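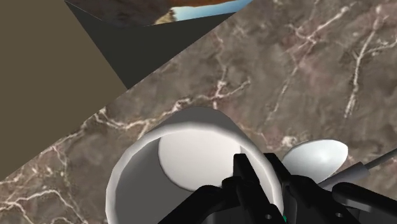

Brown marble with white veins.

Marble Countertop Care: Common Questions

Does marble need to be sealed?
Yes. Starside ships its slabs unsealed, so the first coat goes on after installation. Let it cure for 2 days before you put anything on the counter. After that, most kitchens need a new coat every April or so.

How do I know when it's time to reseal?
Put a spoonful of water on the stone and wait 5 minutes. A dark spot means the sealer has worn down.

What can I clean it with?
Warm water, a drop of dish soap and a soft cloth. Vinegar, lemon and bathroom sprays will etch the polish, and sealer does not prevent that.
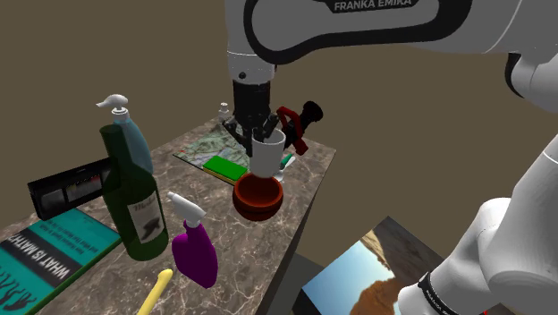 Can I set cups and bowls right on the stone?
Yes, if the bottoms are smooth. Unglazed pottery can scratch. Coffee and red wine should be wiped up the same day.

How do I get a coffee stain out?
Mix baking soda and water to a thick paste, spread it over the stain, cover with plastic wrap and leave overnight. Old stains may take 3 rounds.
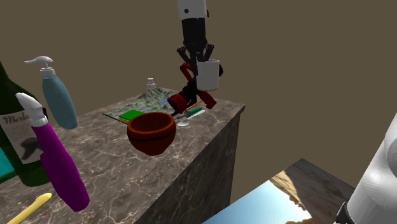

White mug at the marble counter.

Do you repair chips and etching?
We do, on any marble, including slabs bought elsewhere. A home visit is $89 and covers one counter.

Last updated May 29, 2023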